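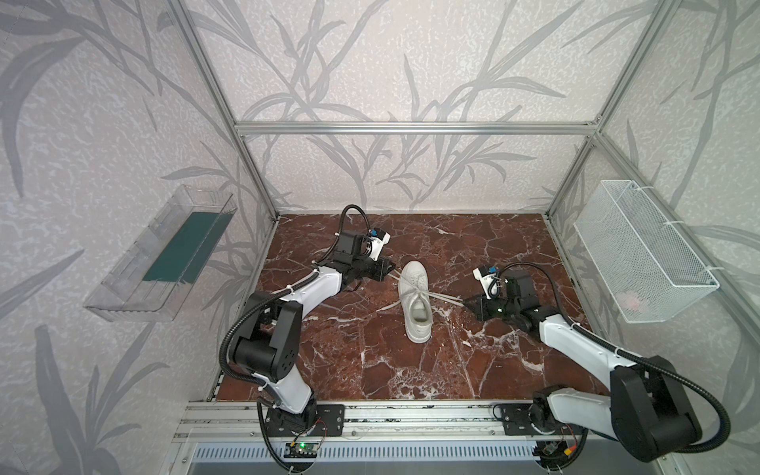

*White sneaker with the laces untied, marble floor panel.*

**Ticket 701: bill tracker still says "In committee" after the senate vote**

Hi all, me again! I run the Limbridge page on the tracker (the one people use to follow the tenant protection bill), and it's stuck. The state senate passed the thing, the clerk's site says it passed, and our page still says "In committee." I've had a pile of emails from folks who think the bill is dead, and a couple who were pretty rude about it.

What I've tried so far:

- Hit "Refresh status" on the bill page. Spinner, green check, same old status.
- Logged out, cleared the browser, logged in on my phone. Same.
- Looked at a different bill, the school lunch one. That one updated fine, so the feed isn't down altogether.
- Ran the import by hand from the Flarkus panel. It got through 600 records and stopped with this:

```
import halted: duplicate bill number
```

So I went digging (my tea went cold) and there are two entries with our bill number. One is the real bill. The other is the version from August that got pulled and then filed again with the same number, new sponsor and all. I think the vote is landing on the old one, which is hidden, so no reader ever sees it.

I didn't want to delete anything without asking. Last time I deleted a duplicate I lost 200 reader comments with it and I'm still embarrassed.

**28 December 2024, update**

Musyoka Nyaga took a look and said don't delete, merge. You open the old entry, pick "Merge into," and choose the live one. I did that and the comments came across, phew! The status flipped to "Passed senate" after I ran the import again, and it went all the way through this time, 2000 records.

Still wrong: the roll call. It shows Senator Ondieki as absent, and the clerk's sheet has a yes. The Sterkville page has the same mistake, so I don't think it's my merge. Alfredo Dizon is checking whether the names are matched by district or by last name.

I've put a note on the page linking to the clerk's sheet for now. Please leave this ticket open until the roll call is fixed.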